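Bench rules we wrote up at Grarnham for small-parts handling, short thread. 1/5 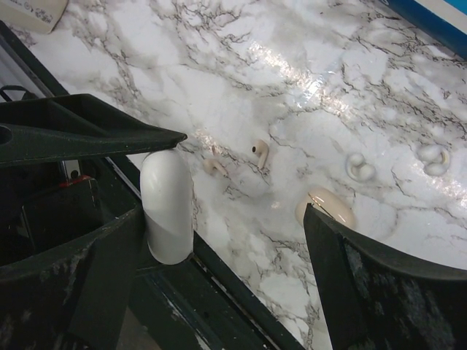
Earbuds and cases on the marble-pattern surface, Wednesday

2/5 Glossy surface, glossy parts. Check for glare before every run and log it. A bright reflection can read as an edge.

3/5 One item per grasp. Cases first, loose earbuds after - they roll.

4/5 Inspect the fingers every 400 grasps. Scuffs are fine. Chips at the tip mean a swap. We're at 3,270 on this set.

5/5 Two people sign off on any change to the grip force limit. Prukham does the same. The full list is 11 rules, and I'll post the rest in April.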